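Teaching a Robot to Put My Phone Case Away
I spent a day squeezing plastic fingers at a robotics lab, and I have opinions about bins now
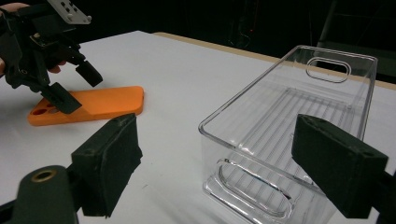

The Author
Contributing writer, covers machines and the people who train them
2026-05-05

The orange case was the easy one. I want to get that on the record early, because by the end of my day at Trerkico I had strong feelings about almost every object in the building, and the orange phone case is the only one I would call a friend.

The job sounded like nothing. Pick up the case, put it in the clear bin, take it out, do it again. I had a gripper in each hand, two black jaws apiece with rectangular pads for fingertips, and a white table in front of me. You squeeze, the jaws close. You let go, they open. A small camera rides along on the tool and records everything the jaws get near. No robot was involved at this stage, which threw me a little. I had driven two hours to write about a robot and I was being handed what felt like very expensive salad tongs.

But this is how a lot of robot teaching gets done now, and the more I saw of it, the more I liked it. The old way (well, one of the old ways) is to sit a person at a set of controls and have them steer a real arm through the chore. It works, and it's slow, and it wears people out. You can't feel what the arm feels. You overshoot, you back up, you nudge the cup off the table. With a hand-held gripper you skip the arm. You do the chore yourself, with your own shoulders and your own sense of where things are, only your fingers have been swapped for the robot's fingers. The video plus the path of the tool through the air becomes the lesson. Later a program studies a big pile of those lessons and learns to guess, from what the camera sees right now, where the gripper ought to go next.

The program at Trerkico is called Magsi. The arm it runs on is called Brinoner, and I was told both names were picked in a hurry and are now printed on too many things to change.

My training lasted twenty minutes, and most of it was about slowing down. I am a fast putter-away of things. At home I toss. Tossing is terrible for Magsi, which gets a blur and then an object that has magically changed places. So: move at a walking pace. Don't let the two grippers cross in front of each other for long. Look at the thing you're about to grab, and let the tool look at it too, so come in from an angle where the camera has a decent view before your own fingers (the plastic ones) block it.

Then the flatness problem. A phone case lying on a table is a very low object. If you come straight down on the middle of it, your pads land on top and just press. You have to find an edge. The orange one has a thicker, raised end that catches the light, and I went for that every time, one pad sliding along the tabletop and the other closing from above. It took me a good many tries before I stopped holding my breath. The person next to me, who had been doing this for months, could pinch one up by a long side without seeming to look. I asked how. "You stop thinking of them as tools," was the answer, and then a long pause, and then, "also your forearm gets huge."

I wanted to know why a phone case, of all things. The answer was better than I expected. It's flat, it's got holes in it, it's bright against a white table, and it bends a bit if you squeeze it in the wrong spot. People own them. They get left on counters. If a robot is ever going to tidy a kitchen, it's going to meet a phone case in the first ten minutes, probably next to a set of keys.

And the bin! I came in thinking the bin was the boring half. It's a clear plastic organizer, open at the top, oval cutouts for handles, ribs across the bottom. You've got one under your sink. To a camera it's close to a ghost. The walls nearly vanish except where the light runs along a rim or a corner, and the white table shows right through the floor of it. A person just knows there's a wall there. You've bumped into enough clear plastic in your life. Magsi, in the early versions, did not know, and drove the case into the side of the bin over and over with what I can only call confidence.

There are a few ways to attack that. You can add a depth sensor, except that depth sensors also tend to look straight through clear plastic. You can put tape on the rim, and the team did that for a while, and then of course they had a program that could find tape. What they settled on was more lessons with the bin turned every which way. Square to the table, slanted, near the edge, far from it, a long side toward you and then a short one. The idea is that if people always carry the case up and over a rim, and the bin is never in the same place twice, then the only thing left that explains the up-and-over is that faint bright outline. The program has to learn to care about it.

That is the research result I had come to hear about, and it's a modest one in the best way. The team recorded 2000 demonstrations of the put-away chore. They trained one version of Magsi on 1000 of them in which the bin stayed put, and another on the 1000 in which it got moved and turned between every single try. Same case, same table, same number of lessons. Then they set the bin down at fresh angles and let Brinoner have a go with each version.

The stay-put version got the case into the bin 20 percent of the time. The moved-around version managed 67.

I looked at those two numbers for a while. On the one hand, wow. No new sensor, no clever math, just people bothering to turn a box. On the other hand, 67 percent is a third of your stuff on the floor. The team is pretty open about that. Most of the misses, they said, come at the very end, when the gripper has cleared the rim and lets go a touch too soon, so the case lands on the edge and tips the wrong way. A few come at the start, with the pads pressing down on the flat of the case just like mine did in my first half hour. I felt very seen by those.

There's also a fair complaint to make about the whole setup, and I made it over lunch. A white table against black drapes is nobody's kitchen. The case practically glows. What happens on a granite counter with a window behind it? They don't know yet. The plan is to take the grippers out of the lab and into real homes, and the nice thing about a tool you can carry is that you can carry it. A trial run in February, in a borrowed apartment, gave them a small set of lessons and one broken mug, and they haven't trained anything on it so far.

In the afternoon I got to see some of my own recordings played back, and this was the strangest part of the day. From the tool's point of view the world is mostly your own two fingers, huge and black and a little dusty, poking up from the bottom of the picture. Past them there's the table, and whatever you're supposed to be doing, and now and then a human hand holding the other gripper. My moves looked drunk. I'd head for the case, change my mind, wander, and then grab. I apologized to the person scrubbing through the clips and was told that some wobble is welcome. If every lesson is perfect, the program never sees what getting back on track looks like, so the first time it drifts an inch off course it has no clue what to do. My drunk reaching was, apparently, a teaching style.

Not all of it, though. They tossed the ones where I'd dropped the case outside the bin and then sneaked it in with my elbow. (I thought I'd been subtle.) They tossed a run where I'd forgotten which side I was supposed to start from and just stood there hovering, jaws open over the case.

I did ask to watch Brinoner do the chore before I left. The arm is slower than me and a lot less chatty. It came in low, went for the raised end – my end! – and closed on it. Up, over the rim, a short wait that felt like thinking and surely wasn't, and down. The case dropped onto the ribs with a clack. The second try it caught the rim and the case skidded off across the table. The third went in.

Someone wiped the table down, turned the bin a few degrees, and picked up the grippers again. There was a new batch to record before five, this time with the case starting face down, and they asked if I wanted to stay for it. My forearm said no. I stayed for one more round.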